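Bit-na Ma has worked for 4 years on one question: how can a robot learn a hand task when no robot is present during the teaching? Her group at Tindov records people who do small jobs with hand-held grippers, and a policy is trained from these recordings. I spoke with her in April, in the late morning, between two sessions.

"At first we wanted only long and beautiful recordings," she told me. "This was a mistake. The policy learned one style and failed when the clip was turned a little." Now the operators change the starting position each time, and they keep also the clumsy attempts - if the object arrives at its place in the end.
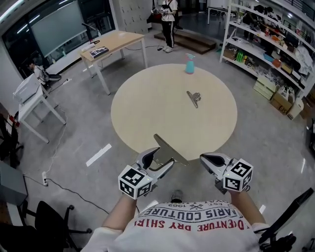
How many recordings does one task need?

For the clip task the group collected 1000 and kept 607 after checking. The others were removed mostly for lost marker tracking.

Her colleague Sorcha Munro does this checking. "A marker that is hidden for a short moment we can repair," she said. "If it is hidden during the grasp, I throw the recording away." She would like to make this step automatic, but her first filter, called Brotine, was too strict and removed good data together with the bad.

The next test will use 18 objects which the policy has never met. Ma does not want to guess the result.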